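# Learning to sleep in the afternoon

In December I started on the early shift, and since then my day begins at a time when other people are still dreaming.

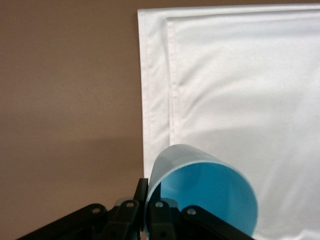 I was always a bad sleeper, but a regular one. I went to bed at eleven, I lay awake until one, and I got up at seven. My grandmother had the same habit and she lived to a very high age, so I did not worry. Now I must leave the apartment at 3:30 in the morning to be at the bakery in Skiven, and the old habit does not work anymore. The first thing I read in every article was that the bedroom must be dark. So I looked with more attention at what I have: brown walls, which I like, and plain white cloth with a hem along the top and wrinkles going across it. Brown is a good color for sleeping, I think. White cloth is a color for waking up, at least at two in the afternoon when the sun comes over the roof of the school.

I asked my colleagues how they do it. Everybody has a different answer and everybody is very sure. Knut Frerichs has done this work for 30 years and he sleeps two times, once after lunch and once in the evening, and never more than three hours in one piece. He told me that I should not fight. Kilian Thaler is younger than me and stays awake the whole day until seven in the evening, then he sleeps like a stone. I tried his way for 13 days. On the last of them I put salt in the sweet dough, a full batch for the cinnamon rolls, and we had to throw everything away. Knut did not say anything about it, and I was thankful for that.

After this I tried the two sleeps. The evening one came easily. The afternoon one was difficult, and the reason was mostly in my head. Where I grew up, a person who lies in bed in the afternoon is sick or lazy. My father would knock at the door and ask if I had a fever. I am forty-one years old and I still listened for the knock.

What helped me was to make it a small ceremony. I come home, I eat something warm, not bread (I can't look at bread at this hour). I put the telephone in the kitchen drawer. I wash my face as if it was night. Then I read five pages of a book which I already know, so that I am not curious about the end. For January it was a novel about a lighthouse keeper, and I believe I have now read the first chapter more often than its author.

The light I solved in a cheap way, with a sleep mask from the drugstore. It pressed on my ears for the first week, then I moved the elastic band higher. Noise is another matter. The neighbor's boy, Kai Hollmann, practices the trumpet after school, and he is getting better, but slowly. I spoke with his mother and now he starts at four. In exchange they get the rolls that came out crooked. I think they have the better part of this deal.

Some things I did not expect. I had forgotten how the streets look before the first bus. On the bridge there is often a fox, and he does not run from me anymore, he only waits until I have passed. I also did not expect to miss the evenings so much. My friends eat together at eight, and at eight I am brushing my teeth. We have moved one dinner every month to lunch, and the first one was a little strange, with everyone drinking water and looking at the clock. The second one was already better.

Coffee is the part that I have not solved. Kilian says none after nine in the morning. I manage until ten. If any reader works the same hours and has a good method, please write it in the comments, but please don't recommend chamomile tea, I have drunk enough of it for one life.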